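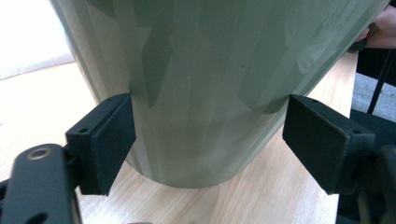 Green curved piece between the pads, bottom end clear of the table.

8/11/19

Session started late. The laptop wanted to reindex the whole of the July folder before it would open a new one, and I let it. The target for this week is 400 usable examples of the lift task. We stand at 268, counting only those that passed the check on Danladi, which leaves more to do than I had written in the plan.

Today was the glossy set. The matt objects are well covered and the model does fine on them in replay. On anything shiny the predicted grip point drifts, mostly upwards, and the drift follows the reflections. The green one is the worst of the group. Its surface picks up tan from the wood near the bottom and goes pale towards the top, so there is very little of it that stays one colour from one position to the next. That makes it a nuisance and also the most useful thing on the shelf. I gave it the whole morning.

Procedure as before. Hand-held gripper, pads brought in low on both sides, close, lift a little way, hold, put down, open. A second hand may steady the object from behind during the close but should be gone before the lift label starts. I have not been strict about this. Looking through the morning's recordings, there are fingers at the upper right in far too many of them, and the label boundary was set by ear from the click of the trigger. I moved the boundaries by hand for the first batch and then wrote a short script to flag the rest. Flagged ones go to a separate folder, marked "assisted". Whether they get used is a question for the Trosotari run, where assisted and unassisted can be weighted differently.

Notes on the grip itself. The rounded end is hard to hold square. If the pads meet it too low they slide down the curve as they close and the object tips. Raising the contact by a finger's width cures most of it, but then the lower part hides less of the table and the pads cover more of the object, and the contact estimate gets worse. I recorded both heights and kept them under separate tags. Failed grips are kept too, tagged as such. The first version of the set had hardly any failures in it and the model had no idea what a bad grip looked like.

Light: strong from the left all morning. The far side of the table washes out to white and the exposure does not recover quickly when the gripper turns. I tried the blind at half and lost the contrast on the pads, which are black and already merge into the mechanism on the right-hand side. Blind back up. I would prefer varied light in the data to one tidy setting, but the blown areas need a mask or the Skodomico loader will count them as background and trim them.

Two faults to write down. The clock on the gripper was 5 frames behind the camera after the first battery change — the same offset as last time, so probably fixed in the firmware and not random. I have put the correction in the session header. The other is the width reading, which does not return to zero on full close. It is a small error, but it is constant only while the unit is cold. I recalibrated at lunch and again before packing up, and both values are in the log.

Afternoon went on upload. Navent rejected the first archive for a missing field (operator handedness, which was optional in July and now is not). Filled it in for every session back to the start, resubmitted, accepted. The nightly job will pick it up.

Tomorrow: the same object, lying on its side, no steadying hand at all. Then the blue bowl if there is time. Order new grip tape for the handle. Charge both batteries tonight.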